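Can I still rely on mediation notes once we go to a final hearing?

Asked in Family and Small Claims, Clurton board
14 views this week

My former partner and I went through three mediation sessions in March over the house and the arrangements for our son. We are not married. In the second session she agreed to a figure for my share of the house and the mediator wrote it up in a summary. She has since changed her mind and her solicitor (Yeh & Ross) says the summary is "without prejudice" and can't be shown to the court. We both signed it. There is also a financial statement, 23 pages, that each of us filled in for the mediator. Can either be used? England, if that matters.

3 answers

Usman Usmani
Two documents, two answers.

The summary of proposals is normally privileged. Your signature on it does not alter that. Mediators usually head it with words saying it is not binding until each side has taken legal advice and the terms are put into a proper agreement or order. Check the first page. If those words are there, your solicitor will have a hard time treating it as a contract.

The financial statement is normally "open". The facts in it (income, mortgage balance, valuations) can generally be disclosed. Read the agreement to mediate that you signed before the first session — it should say which papers are open and which are not. If you have lost your copy, ask the mediator for one in writing.

As you were not married, the house is a property claim and the court looks at ownership and intention. The arrangements for your son are a separate application on a separate form. Do not mix the two in one statement.

flemville_dad
Mine was thrown out. Judge wouldn't look at it. Cost me 35 quid in copying. Get a barrister.

Harvey Ross (no relation to the firm)
Agree with the first answer, with one addition. Privilege belongs to both parties jointly, so it can be waived if both agree. She is unlikely to agree, but your solicitor can ask in one line of a letter.

You can also make a fresh open offer at the same figure. That letter can be shown to the court, and it may count when costs are decided. Keep it to one page, state the figure, state a deadline, and do not refer to what was said in mediation. I allowed some 26 days for a reply in my own case and got one on the last afternoon.

On the bundle: number every page, put the open financial statement behind its own tab, and leave the summary out completely. If it goes in by mistake the other side will object and you may lose the morning to it.

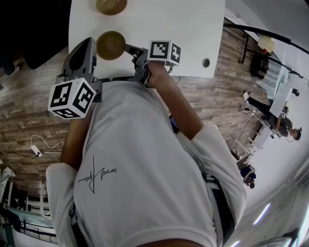 The tab for the financial statement should also hold the bank statements it refers to, in date order, oldest first. Check the court's directions for the page limit before you print anything, and send the index to the other side for agreement first.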